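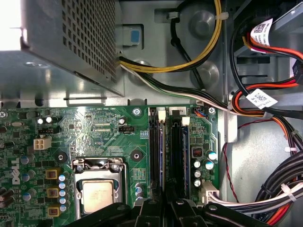 3. Ouvrir la tour et remplacer la mémoire

Bon, on y est, le capot est enlevé ! Je travaille toujours sur un Dell, donc si votre machine vient d'ailleurs, l'emplacement des pièces changera un peu. La première fois, tous ces câbles m'ont fait peur (les jaunes et noirs, les orange, les rouges, il y en a partout) et puis on s'habitue vite.

3.1 Éteignez l'ordinateur, débranchez le cordon secteur et gardez le bouton de démarrage appuyé quelques secondes.

3.2 Touchez une partie métallique nue du châssis. Je le refais dès que je me lève pour aller chercher un café.

3.3 Écartez doucement les nappes et les fils qui passent devant la carte mère. Ne tirez jamais sur les câbles SATA !

Attention : n'ouvrez pas le bloc d'alimentation, même débranché. Pour le dépoussiérer, un peu d'air sur la grille suffit largement.

3.4 Repérez les emplacements mémoire, noirs chez moi, à côté du processeur. Basculez les loquets, puis sortez l'ancienne barrette bien droit.

3.5 Prenez la nouvelle par les bords, sans toucher les contacts, et cherchez l'encoche avant de descendre.

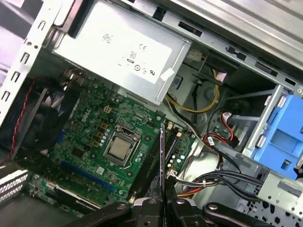 Fig. 2 : module tenu à la verticale au-dessus de la carte mère.

3.6 Appuyez des deux côtés jusqu'au clic. Il faut y aller plus fort qu'on ne croit, Carolina Bragança me l'a répété toute une soirée de janvier avant que j'ose.

Note : si vous montez 2 barrettes, prenez-les identiques. Avec 32 Go, je n'ai plus jamais eu à fermer un onglet (et j'en ouvre presque 70, je sais, je sais).

3.7 Posez les pièces que vous retirez bien à l'écart du bord de la table. Pour les cartes,
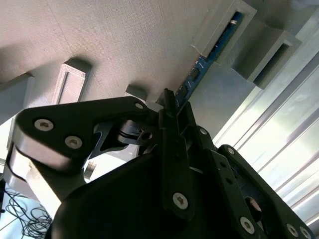

je préfère un support à fente, où elles tiennent toutes seules sans frotter l'une contre l'autre. À défaut, une pochette antistatique par carte fera très bien l'affaire.

3.8 Remettez les câbles en place, refermez le capot et rebranchez. Si ça bipe au démarrage, pas de panique : reprenez à l'étape 3.4 et réenfoncez la barrette. Les autres codes sonores sont au chapitre 9.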